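Thread on sleeping in the day when you work nights. I did nights at the Ostermann bakery in Niltbridge for more than 20 years and a few new starters have asked me to write this down.

Nights are not for everyone. Give it a full rota before you decide. The first week tells you very little except that you are tired.

Light is the main thing. I drive home in sunglasses even in winter, then go straight up. If I stop in the kitchen and read the post with the blind open, I'm awake till dinner.

Blackout lining is cheaper than blackout curtains. Buy it by the metre and stitch it to the back of what you already have. Make it wider than the window, as the light comes in at the sides. 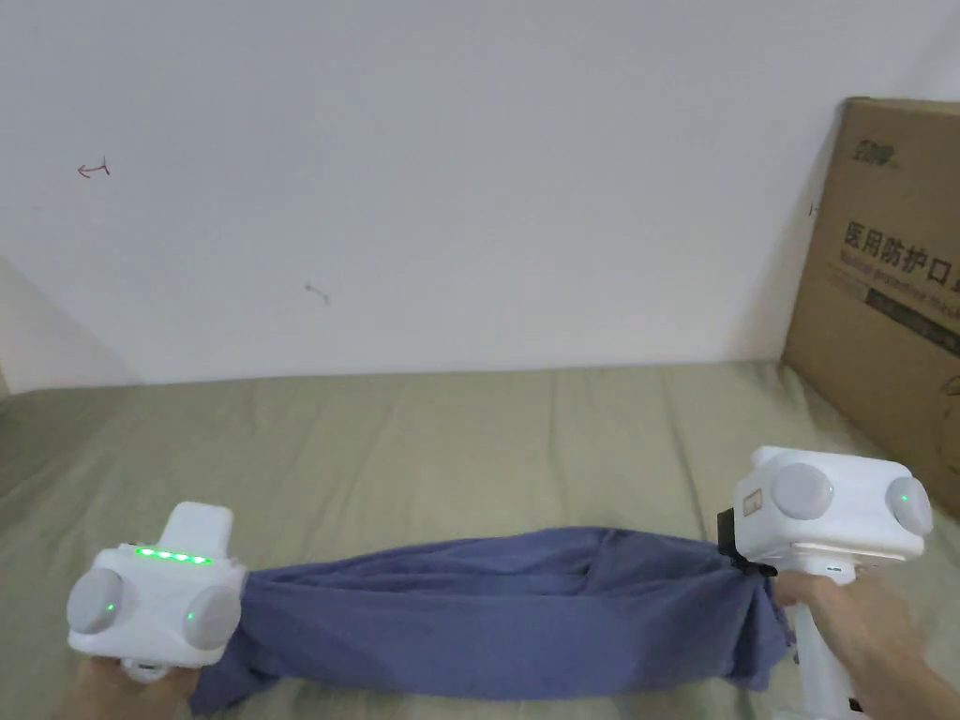 Deepika Kulkarni: Does lining keep the heat in though? Our back bedroom gets the sun all morning and I'd rather have light than be boiled.

It depends on the window, Deepika. Mine faces east. I close everything before I leave for work, so the room hasn't had any sun on it by the time I'm home at 8. A fan on low helps and it covers up the bin lorry as well.

Food. Have your main meal before the shift and something small in the middle of it. Toast when you get in is enough. I used to have a full fry-up and then lie there with heartburn.

Tea stops 3 hours before the end of the shift. Cola counts too. So does chocolate if you eat it the way our packing line did.
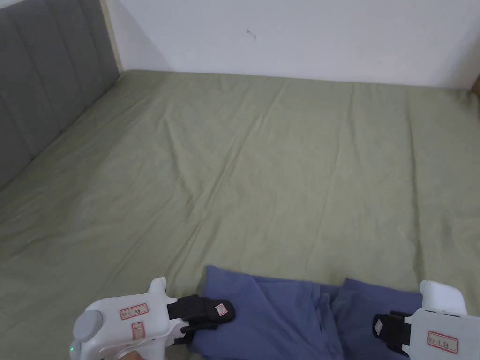
NILTBRIDGE, April 2020. Copying this bit from my old notebook as I wrote it at the time. "Road very quiet. Slept till gone two, first time in years. Next door's lad on his drum kit after that. Must ask him to wait until three."

I did ask him and he was good about it. Tell your neighbours what hours you work. Most people have no idea, and they will move the lawnmowing if you give them a time. I put a card through each door with my rota on it.

Phone goes on silent except for two numbers. Mine are my sister and the school. Everyone else can have me in the afternoon.

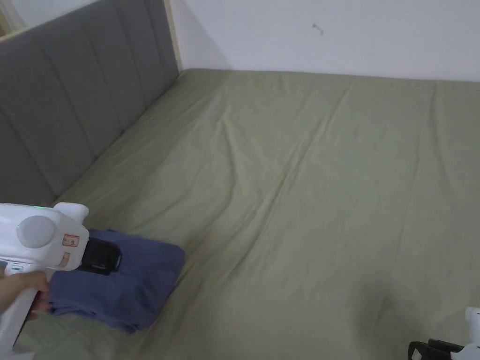
Split sleep is worth a try if you can't get a full stretch. I did five hours from 10 in the morning and another two before the shift. In between I kept the bedroom for sleeping and sat downstairs. A padded headboard like the grey one in the last photo is comfortable to sit up against, and that was my trouble with ours: I'd sit up with a book, doze off and wake with a stiff neck at teatime.

Earplugs: I've had the foam ones from the chemist and a moulded pair from Datau. The foam ones are fine. Change them often.

Days off are the hard part. I never found a way to switch back and feel right the same day. I'd have a short sleep after the last shift, get up at lunch, and go to bed at a normal time that night. Don't book anything important for that day. Don't drive far either.
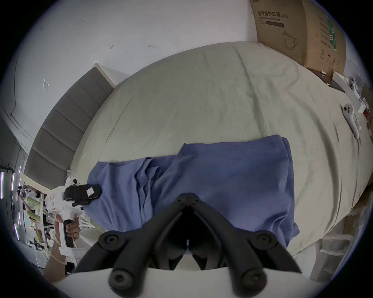
Ilango Sastry: I stay on nights hours right through my days off. My wife thinks it's daft but I feel better for it.

Plenty do, Ilango. It's easier if you live alone or your other half works the same pattern. With kids at school I couldn't.

If you've done all this for a couple of months and you're still only getting three or four hours, see your GP and say the words "night shift" to them. Ask at work about a health check too. Ours was free and I put it off until my second November there.

I'll do another thread on getting through the shift itself. Send me your questions for that one.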